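The phone booth on Erkska Ridge

Sep 1, 2024

I finally drove out to see the phone booth. Several of you have asked if I was going to, and my sister has asked more than several times, so this is the write-up.

If you don't live in this part of the state you may have missed the whole thing. In January a hiker found a phone booth standing on Erkska Ridge, which is a long bare hill of red rock outside Fukstead. There is no road to the top and no power line. The nearest working phone of any kind is at the gas station at the bottom. The booth was the old type with a folding door, painted green, and it had a phone inside with the cord cut off a few inches below the handset. It had not been there in the fall, because the cross-country team from the high school runs over that hill, and a booth is hard to miss.

The hiker put it online and by the end of the month people were coming from three states away. The booth is still there, or it was when I went. I will say up front that I did not solve anything.

Getting there

I left the house before it got light and was in Fukstead for a late breakfast. I ate at Mets, which is the diner across from the feed store, and had the hash and a second cup of coffee. The waitress asked if I was there for the booth before I had sat down. They sell a phone booth cookie now. It is a rectangle with green icing. I bought one and ate it in the car, and it was fine.

The trail starts behind the old weigh station. Parking used to be free and is now 6 dollars, paid into a metal box with a slot. Bring small bills. I had a ten and a twenty, so the box got a ten.

From the lot it is two miles to the top, most of it on open rock where you follow little piles of stones. The first half is easy. The second half has one steep section where you use your hands. I'm fifty-three and not in great shape and it took me an hour and a half with stops. I passed a family coming down with a boy of maybe five, so it can't be that bad.

Take more water than you think. There is no shade at all, and the rock throws the heat back at you by the middle of the morning.

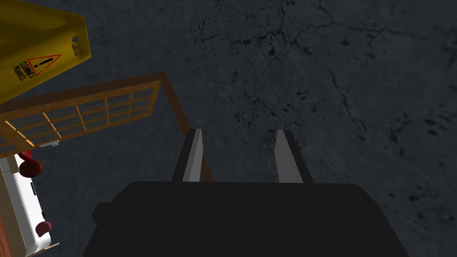 Dark concrete with cracks and small pits.

What the booth looks like now

I had read that people were wrecking it, and that is partly true. All the glass on the side facing the trail is gone. The door still folds but it sticks halfway. The green paint is scratched up to shoulder height with names and dates, and somebody has put a lot of stickers on the back panel, including one for a septic company.

The phone itself is in better condition than I expected. The coin slot is jammed full of coins and gum. The handset is there. When you pick it up you naturally put it to your ear, and of course there is nothing to hear, but I watched eleven people do it while I was up there eating my sandwich and every one of them listened for a second or two. One woman said hello.

On the inside of the frame near the floor there is a small metal plate that says BRERNULEX and a number under it, 204. People have made a great deal out of this plate. I took it for a maker's name when I saw it, and I still do. I looked for a company by that name when I got home and found a lot of posts about the booth and nothing else. Somebody on one of the message boards has worked out that 204 is a room number in a hotel that burned down. Somebody else thinks it's a weight in pounds. I think it may be the two hundred and fourth one they made, but I have no evidence for that either.

It is bolted down. That surprised me more than anything. There are four heavy bolts going into the rock through the base, and the holes were drilled cleanly. You would need a good drill for that and you would need to carry it up there along with something to run it.

How it got up there

This is what everybody argues about. There are really only a few ideas.

The first is a helicopter. It would be the easy way to do it, but helicopters are loud and Fukstead is quiet, and I talked to several people in town who said they would have heard one. Ieva Šimkus lives in the last house before the trailhead and she told me she wakes up when a truck changes gears on the highway. She didn't hear anything in December or January apart from snow coming off her roof.

The second idea is that it went up in pieces. I lean toward this one. If you look at the corners, the frame is held together with screws, and some of them are a different color from the others. Take it apart and the biggest piece would be one side panel, which two people could carry if they weren't in a hurry. They would have to get it up the steep section, and I would not want to be the one underneath.

Ojārs Kütt, who used to install doors and windows and has been up to look at it more times than he would admit to me, agrees about the pieces. He thinks it took four trips and at least three people. He showed me a scrape on the rock at the steep part that he says was made by the edge of a panel. I saw a scrape. It could have been made by anything.

The third idea is mules. I heard this from a man in the parking lot and I have not heard it from anyone else.

Then there are the people who think it wasn't carried up by anybody. I met a couple of them on top. They were friendly and had brought a folding table and some equipment for measuring things. They told me their compass had swung eleven degrees when they stood inside. It's a steel box, so I didn't find that very strange, but I didn't say so. They gave me an orange. 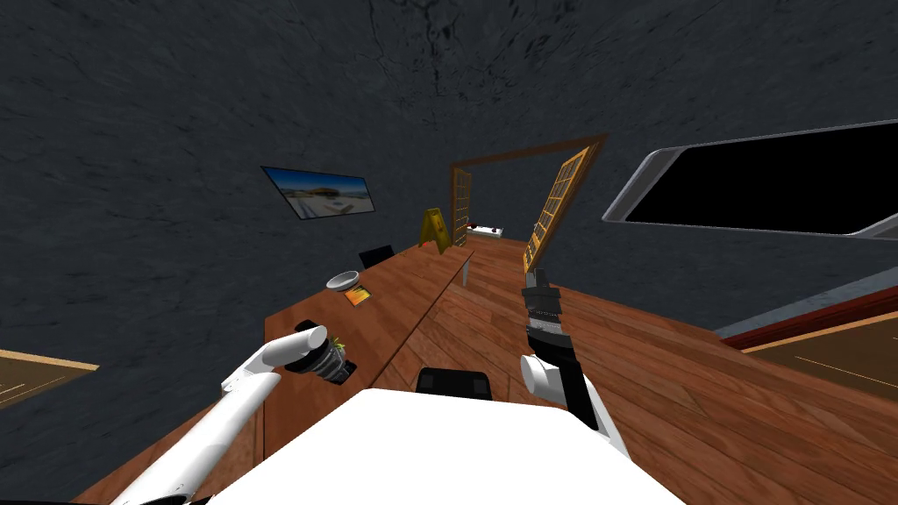 What the town thinks

I expected people in Fukstead to be sick of it and some are. The trailhead is next to a few houses and the visitors park across driveways when the lot is full. In the spring there was a weekend when the gas station ran out of gas. A man from out of state had to be walked down at night with a bad ankle, and the people who did the walking had to be at work in the morning.

But the motel had its first full winter in years, and Mets has hired two more people. Helju Urbonaitė at the motel desk said she didn't care who put it there as long as they didn't come back for it. She keeps a notebook on the counter where guests write down their theories. I read quite a bit of it while she looked for my key. Most of the theories are about movies that people think were going to be filmed there. There's one page that only says "it was my uncle," with no name.

The land belongs to the county, and the county has not said what it will do. There was a notice taped to the booth in February saying it was unauthorized and would be removed. The notice was stolen. They put up another and that was stolen too, and after that they seem to have stopped. I called the office before I went and was told that the matter was under review, and that I should stay on the trail.

I asked Gediminas Adomaitis, who coaches the cross-country team, what the kids thought. He said they were excited for a week and now it's just the place where they turn around. They touch the door and go back down. Their times on that run have gotten better, he said, but he puts that down to the new shoes.

Things people keep asking me

Can you stay up there overnight? No. There's a sign at the bottom about it, and the wind on top would take a tent off you.

Are dogs allowed? Yes, on a leash. The steep part would be hard for a small dog and harder for a big one. I saw a man carrying a beagle.

Is there a bathroom? There's one portable toilet in the parking lot. Use it before you start, and don't use the area behind the booth. Plenty of people have.

Did I sign it? No. I thought about it, since everyone else had, but there wasn't much room left and I didn't have anything to write with.

Is it worth the drive? If you like walking on rock, the ridge is a good walk with or without the booth, and you can see all the way to the river from the top. If you only want to see a phone booth I would say it depends how far you are coming. It took me almost 6 hours each way with stops and I don't regret it, but I had the days off and the weather was good. I wouldn't bring anyone who was going to complain.

One last thing. On my way down I met an older man coming up alone with a rag and a bottle of window cleaner in his shirt pocket. I said there wasn't much glass left to clean. He said there were still three good panes on the far side, and he kept going. I turned around at the next pile of stones to see if he was taking the steep part all right, and he was going up it a good deal faster than I had.

I've put the rest of my notes in a folder and will add to this post if the county makes up its mind. My knees are okay, thank you to those who wrote. Next month I'm supposed to be finishing the fence.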